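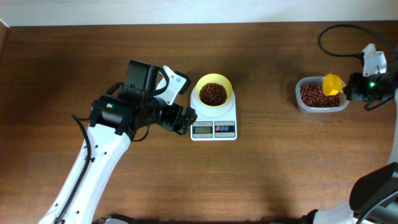 Grustitz Dry Goods - weekend and weekday packers wanted

We need 3 people for the packing room, start early May. Part time, 15 hours a week, mostly mornings. Could turn into more over the summer but no promises.

What you'd do: weigh out beans, lentils, rice and split peas into one pound and five pound bags. Seal, label, stack. Pick orders for the Holmgren stores and the Saturday-type market stalls. Some sweeping. Some answering the phone when everybody else has their hands full.

What we want:
Can lift a 50 lb sack, or can work the hand truck without running over anyone
Reads a label twice. Allergen mixups are a big deal here
Ok with standing
On time. First truck leaves early and the driver doesnt wait
Food handler card - if you don't have one we pay for the class, you do it in your first month

No experience needed. If you've worked in a bakery, deli or stockroom say so, it helps. Spanish a plus.

Pay is hourly, same rate for all new packers, goes up after 3 months. We'll tell you the number on the phone before you come in so you're not wasting a trip. Paid breaks. Staff discount on everything in the shop, incl. the Gevau spices. Aprons and gloves provided, bring your own closed toe shoes. No sandals, no exceptions, pleae.

Parking behind the building off Skedel Road, or take the bus, stop is right across from us. Side door, not the front.

To apply: email or drop off a page with your name, phone, and which mornings you can't do. Resume fine but not required. Put job 2057 on it so it doesn't end up with the supplier mail. Ask for Morena Pace if you come by, before noon is best - afternoons she's out on deliveries.

Under 18? Sorry, not for this one, the counter job opens later on.

Posted April 9, 2025. Open until filled.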